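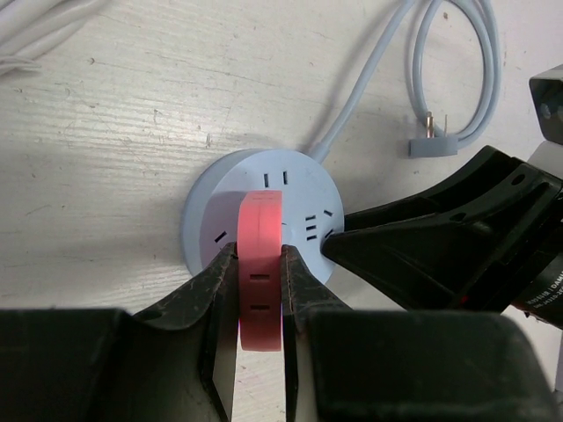 T. Radebe

I have fallen for the big shared table. Give me a long one in a town library, with elbow room and decent light, and I'll get more done by lunch than I manage at home in a week.

My favourite is in Citelard, up two flights of stairs in the old grain hall. It opens at 7 in the morning, and by half past the seats near the windows have gone to the crossword people. The rest of us spread out: someone with seed catalogues, someone marking essays, a pair of teenagers sharing one pencil case and a great deal of whispering. It's wonderful!

The table came from Tiretti, a joinery that used to fit out ships' dining rooms, and it has the rounded corners to prove it. The library paid 2,000 for it second-hand and had to take out a window to get it in.
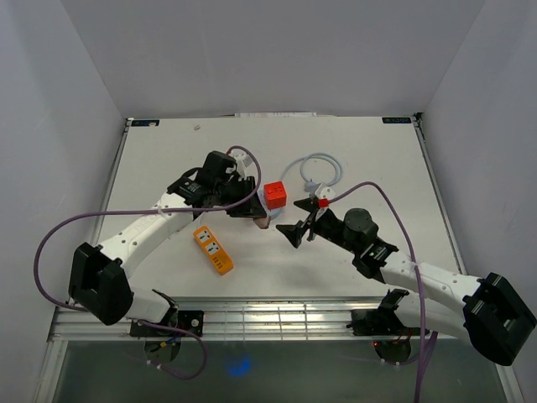 Small things soon find their way to the middle of a table.

What I love most is the manners. You learn to ask before moving a stranger's coat, and to slide the lamp back when you've finished with it. People lend each other rulers. I once borrowed a stapler at Grundska, where the reading room has seven round tables and no clock, and came away with a recipe for plum dumplings as well.

Of course there are sniffers and pen-clickers. I've been one of them – September is dreadful for my nose. But a good table has room for that, and if you want a seat by the window at Citelard, bring a flask and get there before the crossword people do.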